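3.2 Floor coverings and reverberation

Reverberation time was measured in 2 furnished rooms at the Ludgate site in May, using the interrupted noise method. The source was placed in a corner and each decay was averaged over six positions.

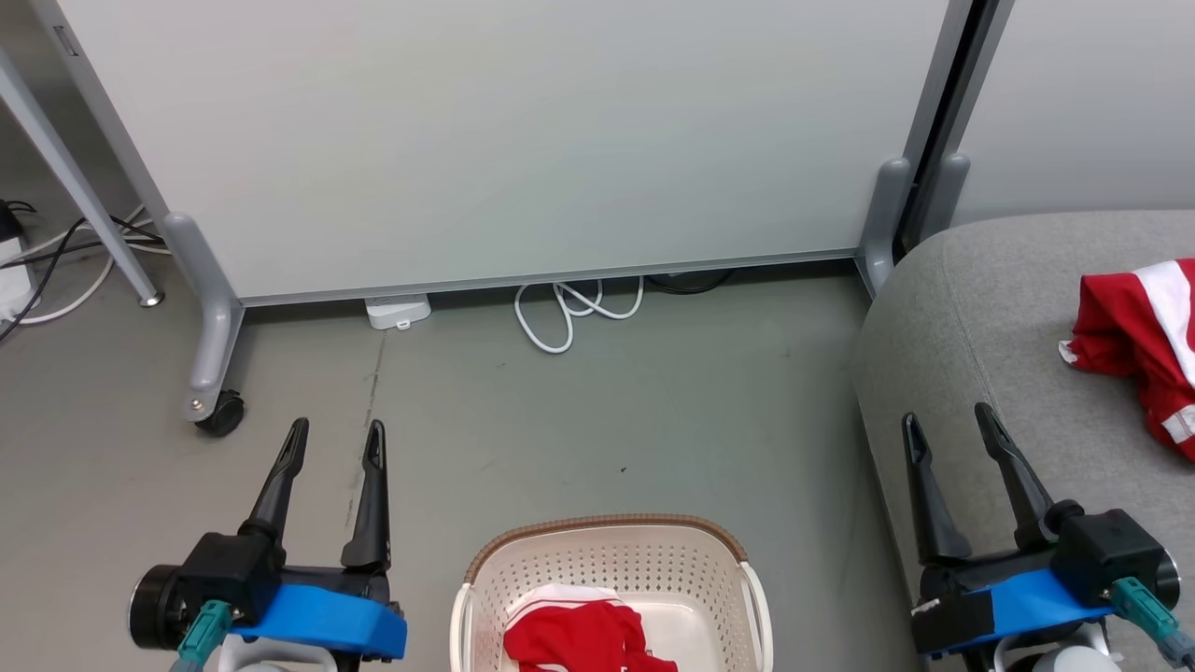
Bands below 200 Hz were excluded, as the modal density of small rooms does not support a diffuse-field estimate. The remaining bands were corrected for air absorption following Kozłowski and Wysocka.
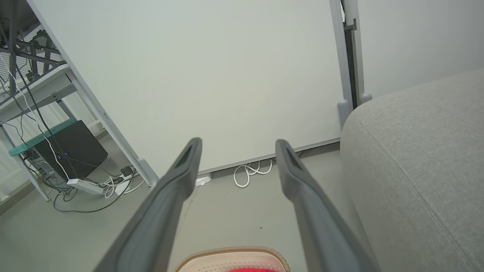 Absorption by the floor itself was small up to 640 Hz and rose steadily to 2000 Hz. Small objects left on the floor were not modeled. An item with a perforated textured rim, such as the tan one in Figure 4, adds little area compared with the room surfaces – its effect falls within the repeatability of the method.

Figure 4. Open floor with a rounded, tan-rimmed object at the lower edge.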